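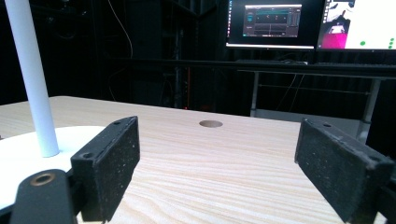 The Fekudero hand gripper kit is being sold to small shops as a way to teach a robot arm by showing it the job. A worker holds the gripper, does the task, and the recordings go to Venckus, the company that trains the arm. I think the idea is sound and the contract is bad.

The hardware is simple, and I count that in its favor. Two black fingers with padded faces and plain screw holes can be fixed by anyone who owns a screwdriver. The pads do pick up lint, and ours got a wipe at lunch and another at closing. The manual should mention this and doesn't.

My complaint is with the service plan. A shop in Dridgate that I do bookkeeping for signed up in November for 12 months. The plan covers eight hours of recordings a month. Anything over that is billed at a higher rate, and bad takes count against the total. New workers make plenty of bad takes. Over four hours went that way in the first month, and the shop paid for all of them.

Venckus should let customers throw out a failed take before it is counted. The sales office in Ustovton told us the rule keeps billing simple. It does, for them. Small shops should ask for that change in writing before they sign, and should rent by the month if the answer is no.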